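スパイスラックの置き方を学ぶ小さな講座、Mastcombeで5月に開催

Mastcombeの共同キッチン「Sasar」で、5月に調味料の整理をテーマにした講座が開かれます。 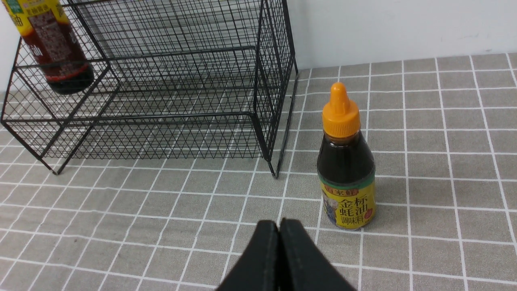

オイスターソースは、開けた後どこに置くのがよいですか。

開封した後は冷蔵庫に入れるのが基本です。ラベルに保存方法が書いてありますので、まずそれを読んでください。料理の間だけ棚に出しておき、終わったら冷蔵庫に戻すという使い方なら、台所の棚も役に立ちます。

講座の講師は、Velimir Popescuさんです。Popescuさんは町で料理教室を13年続けていて、中華の炒め物を教える回がとくに人気があります。生徒の家の台所の話を聞くうちに、料理の作り方よりも、調味料の置き場所で困っている人が多いことに気がついたそうです。

「びんが奥に入ってしまうと、持っていることを忘れて、また同じものを買います。私も前に、しょうゆを何本も持っていました」とPopescuさんは話しています。

講座で使うのは、黒いワイヤーのラックです。細い金属の線が格子の形になっていて、途中の高さに棚板の代わりの段があります。網を通して向こう側が見えるので、後ろに置いたびんも見つけやすいという考えです。ただし、網の上では底の小さい容器が傾くことがあります。Popescuさんは、丈の低いびんや細いびんは網の上に置かないで、ラックの横の平らな場所に立てるようにすすめています。

調味料は、色のこいソース類が中心になります。ラベルに「金标蚝油」と書かれたオイスターソースもその一つです。「蚝油」は中国語でオイスターソースのことで、その下の「调味料」は日本語の「調味料」と同じ意味です。こいソースは中身の色だけでは区別がむずかしいため、ラベルを必ず手前に向けることが、講座の最初の練習になります。ふたの色で覚える方法も紹介されますが、別の商品に買いかえるとふたの色も変わるので、こちらは補助として使うほうが安心だということです。

当日は、はじめにPopescuさんの説明を30分聞きます。その後、参加者は2人で一組になって、実際にラックに調味料を並べます。並べ終わったら場所を交代し、ほかの組のラックから言われた調味料を取り出してみます。自分には便利な並べ方でも、ほかの人には取りにくい場合があるので、家族で台所を使う人には参考になりそうです。最後に、同じ調味料を使って青菜の炒め物を作り、みんなで食べます。

会場のSasarは、古いパン屋を直した建物の中にあります。昨年の秋に調理台を入れかえてから、夜の講座も増えました。食材は、となりの通りの食料品店Văduvaが用意します。同店では講座の期間中、中国の調味料の売り場を入口の近くに移す予定です。

参加費は材料代を含めて2,450円で、ラックは会場のものを使います。家で使っている調味料を持ってくることもできますが、開封したものはふたをしっかり閉めて、保冷バッグに入れてください。エプロンと筆記用具も必要です。貝類のアレルギーがある人は、申し込みの時に知らせてください。オイスターソースを使わない炒め物を別に作ります。

申し込みはSasarの受付で、午後1時から受け付けています。定員になりましたら締め切ります。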